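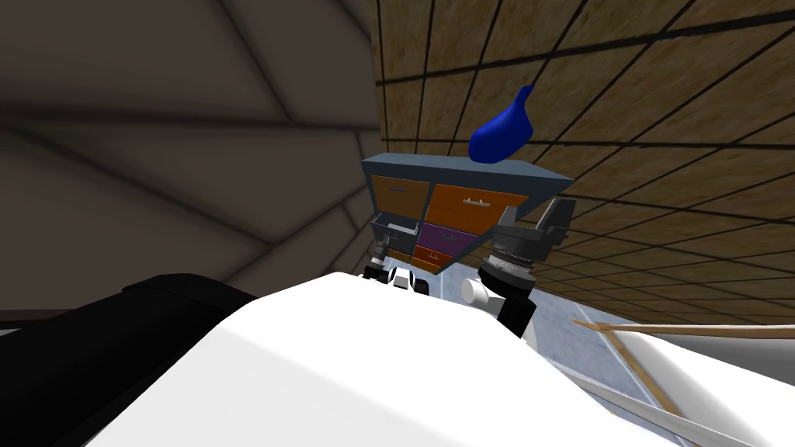

Should a mid-sized company sign for a two-armed robot this year? Zurnent's advice to most of its clients is to wait, and to spend a little on simulation first.

BRORKUMWOOD, 25/03/2025. Zurnent, which advises small manufacturers on equipment purchases, today released its buying guide for two-armed robots. The guide takes a dim view of most quotes now in circulation.

Zurnent read 187 vendor proposals for it. Only 20 put a price on service after the first year. Just 13 said what would happen if the machine failed at the task it was bought for. The rest offered a demo and a payment plan.

The guide asks buyers to pick one dull job, such as opening a drawer, and have it run in simulation before any deposit is paid. Zurnent budgets $3700 for that step. A simulated run settles questions of reach and layout. It says very little about wear, dust or a stuck drawer, and buyers should be wary of any seller who claims otherwise.
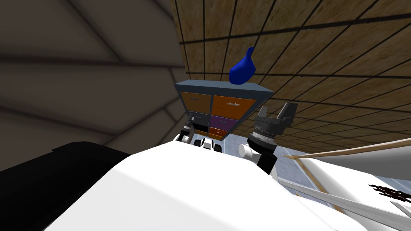 Erel, a parts supplier that read an early draft, replied that the advice is too cautious and that companies who wait will pay more for installation later. Zurnent has heard this argument every budget season and has yet to see the numbers behind it. The guide prints Erel's objection in full.

A second edition, covering leasing terms and resale value, is planned for November. It will include cost sheets from the Miyazaki pilot, whatever they show.

The guide is free on request from Zurnent's Brorkumwood office.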